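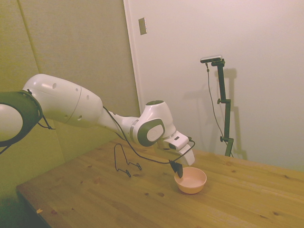 *Attachment 1: the table at the Ekcombe site.*

**Ticket 3: shared printer drops off the network after lunch**

**Status:** open, monitoring

Printer is the Orar on the upstairs landing. Jobs sent before 11 in the morning come out as normal. Later ones sit in the queue marked "waiting" until someone switches the printer off and on.

**Checked so far**

- Swapped the network cable. No change.
- Printed the settings page before and after a failure. The address had changed between the two.
- Cleared the queue on both office PCs. One old job from February would not delete, so I restarted the print service and it went.
- Turned off sleep mode. Still failed the next day.

**Likely cause**

The Grulura router hands out addresses from 100 upwards and the lease is short. The PCs were set up with the old address typed in by hand.

**Changes made**

1. Reserved a fixed address for the printer on the router.
2. Removed the printer from both PCs and added it again by name.

Test page fine from both. The Guo laptop still shows the old entry and needs doing when it is next in the office. Scan to folder not tested yet.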